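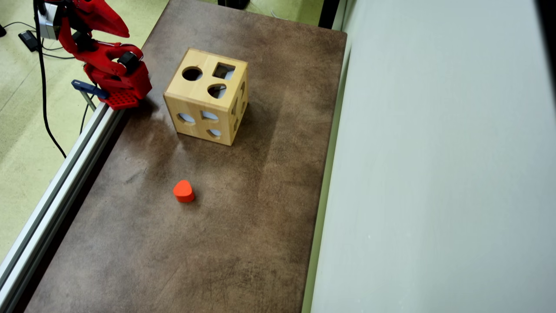
Projektbericht: Pausenverkauf mit Mehrwegbechern

Ausgangslage
An unserer Schule werden in der großen Pause Getränke in Pappbechern verkauft. Im August fielen dabei 700 Becher an. Unsere Gruppe wollte herausfinden, ob sich Mehrwegbecher mit Pfand im Alltag durchsetzen lassen.

Durchführung
Wir haben 50 Becher der Marke Flollik gekauft und zwölf Tage lang am Kiosk Gandon ausgegeben. Das Pfand betrug einen Euro. Gespült wurde in der Schulküche — immer nach der sechsten Stunde. Vorher haben wir einen Fragebogen verteilt, 53 Bögen kamen ausgefüllt zurück.

Ergebnisse
Die meisten Befragten fanden das Pfand in Ordnung. Kritisiert wurde die Rückgabe, weil die Schlange am Kiosk zu lang war. Drei Becher fehlten am Ende, einer hatte einen Riss. Die Deckel schlossen nicht gut und wurden kaum benutzt.

Ausblick
Für das nächste Halbjahr schlagen wir eine zweite Rückgabestelle neben dem Eingang zur Sporthalle vor. Der Abschlussbericht wird am 18. Oktober abgegeben.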